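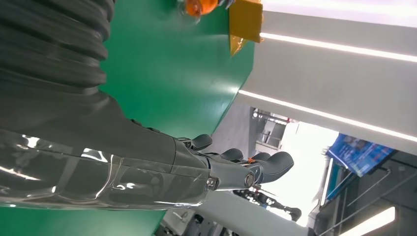

I'd been meaning to get to the Lirkport open day for years, and every April I'd remember it the day after it happened. This year they moved it to 2023-09-05 and I finally made it, with my friend Gisela Frerichs driving and me in charge of snacks (I forgot the snacks).

If you haven't been, Lirkport is a big old cluster of workshops down past the rail yard, with a lot of small outfits under one roof. Parking was easy. The sign-in line was not! We got our paper badges from a very cheerful man named Pádraig Keogh, who told us there were 300 of them printed and he was already worried. Then we were let loose with a map that had the restrooms marked in the wrong place.

I wanted to see the workbenches. I know, I know, but I'm redoing my garage and I've become a person who looks at tables. I loved the green tops. I've had plain white at home forever and it shows every speck and bounces the light right back into your eyes, and green is so much kinder to look at. I stood there picturing one under my window until Gisela pulled me along by the sleeve.

I also noticed the tape. There was amber-yellow tape stuck on the edge of one green top with a folded flap hanging down, and it made me happy, the way seeing dishes in somebody else's sink makes me happy. People had clearly been told to tidy up for visitors, and they'd tidied about as well as I do.

Caoimhe Hayes from Jerkesari took our group around the middle section, and she was a terrific talker. She let us ask anything. I asked what height they set their benches at and she laughed and said they'd argued over it for two winters, and that tall people won. She's not tall. She keeps a step stool. I wrote down her bench height on the back of my map and then lost the map, so if anybody from that group is reading this, please email me.

Lunch was soup and rolls in the loading area. The soup was tomato and pretty good, the rolls were a bit tough, and the coffee ran out before we got to it. We sat with a couple from out of town who build birdhouses and had come for the Zetmont talk on glues and finishes. We went along with them, and I'm glad we did, though it ran long and the chairs were the folding kind that pinch. My main takeaway was to wait longer than I think I need to before putting anything heavy on a fresh finish. My kitchen stool could have told me that.

Gisela's favorite was the Nikzad room at the far end, where you could try out drawer slides. She must have opened and closed the same drawer for ten minutes. I priced a bench while she was busy and got quoted $963 for the one I liked, delivery not included, so I'm going to be thinking about that for a while. The smaller one was cheaper but too shallow for my vise.

We left a little after three with sore feet and a free pencil each. Gisela wants to go again next year and get there before the coffee's gone. I'm bringing a tape measure.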